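**Ticket 1439 -- spare gripper fingers, cell 2 (Rivadeneyra)**
Opened by: Shiela Lumanlan
Status: waiting for quote

Aug 21, 2025. We have no spare fingers in stock for this cell. Brarngate asks 155 per pair, Mokside asks less but has a minimum order of 5 pairs. Our budget line for wear parts has 63 left until September, so I cannot order today.

Please confirm two points:

- Do both arms accept the same finger type?
- Can the order move to the Skondovano budget? -- I did not get an answer yet.

Until then, please do not change any fingers without writing it in this ticket.
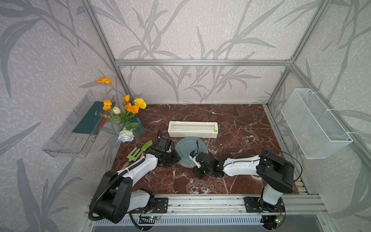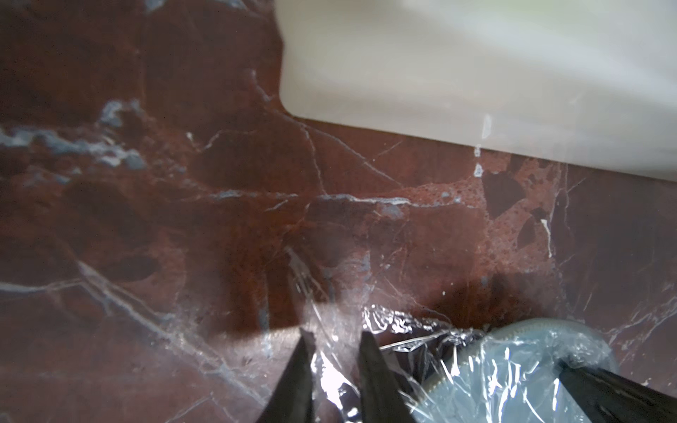 *First: both arms on the rail, with the glass plate. Second: finger tips near the plastic wrap.*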